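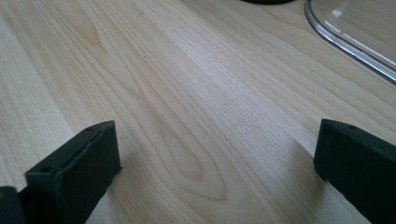
**sillplate:** Don't sand anything until you know how thick the face is. If it's veneer you could be through it before you notice, and you can't put it back.

**oatcake:** OK, holding off. I'll put the rest of the question in one place, because my first post went up with only the title.

It's our kitchen table. We bought it used in Grandton in April. The seller called it a Plenel and didn't know anything else, and there's no label underneath. The top is a pale wood, maple or birch as far as I can tell, and I don't know if it's solid. It has no scratches or stains that I can find, so I'm not repairing anything. I want to know what to put on it so it stays that way. We eat on it every day, and it's also where the homework and the bread dough happen.

I was going to sand it lightly with 800 and then use a can of Femeo hard wax oil that was left over from a shelf. Is that a bad idea?

**sillplate:** If it already has a factory lacquer on it, yes. The oil has nowhere to go. It'll sit on top and stay tacky and you'll be wiping it off for a week. Put a drop of water somewhere out of the way, leave it for a few minutes and tell us what it does.

**marlow_b:** My guess is veneer. The tall oval in the middle with the lines looping around it is a flat-cut pattern, and on ready-made tables that's usually a sheet over a core. I've had 2 like it.

**drybasin:** You can't tell that from the face. A flat-sawn solid board has the same oval. I have maple shelves here, cut from solid boards, and they've all got it somewhere. Go look at the ends of the top. If the lines on the face carry over the edge and turn into end grain, it's solid. If there's a strip glued along the edge, it probably isn't.

**marlow_b:** I said guess. And there are solid tables with a strip on the end too, so your test isn't perfect either.

**drybasin:** True, but then you look underneath. The grain on the bottom should have something to do with the grain on the top.

**oatcake:** Looked. There's a strip on both short ends. The underside is painted, so no help there. The water drop stayed up in a bead and wiped off clean, no mark.

**sillplate:** Then it has a finish and the finish is working. I'd leave it alone. Damp cloth, dry cloth, trivets for pots. Keep the oil for the shelf.

**tansy_field:** I'm going to disagree with that a little. A bead of water on one spot in the corner tells you about the corner. The place where people sit wears first. Try it again at each chair and where you knead the dough. Ours was fine at the ends and completely bare at one seat, and I didn't find out until a wet glass left a ring.

**sillplate:** Fair. Test the seats.

**oatcake:** Will do tonight. Side question — there's a tiny dark speck in among the grain lines, a bit left of center. I can't feel it with a fingernail. Is that something to worry about?

**drybasin:** Could be a bit of mineral in the wood, or a pin knot. If it doesn't wipe off and you can't feel it, leave it. Please don't go after it with a blade.

**marlow_b:** Or it's a crumb. Try the damp cloth first.

**pondside:** Is anybody going to mention the color? Pale tops go yellow. I had a birch one by a window and moved the fruit bowl after a year, and there was a perfect circle underneath where the wood was still white. The rest looked like butter. If yours gets daylight, keep moving things around. Don't park a plastic tub or a bowl in the same corner all winter.

**tansy_field:** Seconding this. Also lift plastic containers now and then, especially if they came out of the dishwasher. Water gets trapped under the rim and sits.

**oatcake:** It does get a lot of light, and there's usually a container or two on it. I hadn't thought about that. Would a runner be worse?

**pondside:** Same problem, just a rectangle. Use one for dinner and put it away.

**oatcake:** Did the water test at all the seats. Beads everywhere except one place on the long side, where it spread out flat. After a few minutes it left a darker patch, and that was gone by the morning. That's the homework seat.

**sillplate:** So that spot is thin. You have a choice now. One is a place mat and forget it. The other is a wipe-on finish over the whole top, after testing it on the strip at the end. I wouldn't do just the one spot, it'll show as a shiny island.

**marlow_b:** I would do just the spot. Thin coats, feathered out, matte. I did it on mine and I can't find it now. Doing a whole top to fix a piece the size of a plate is a lot of work and a lot of chances to get dust in it.

**sillplate:** Depends on the light in the room. Low light from a window will show every overlap.

**drybasin:** Nugroho sells sample sachets of a matte wipe-on for 3 dollars. Enough to try both ways on the edge before you decide. Give it a full day between coats no matter what the packet says.

**tansy_field:** And no dough on it until it's cured. Use a board.

**oatcake:** Ordered a couple of the sachets. Place mat is down for now. I'm leaning toward doing the spot only, but I'll try it on the end strip first.

**pondside:** What size is the mat? Asking because of the sun.

**oatcake:** Small. I take it up after homework.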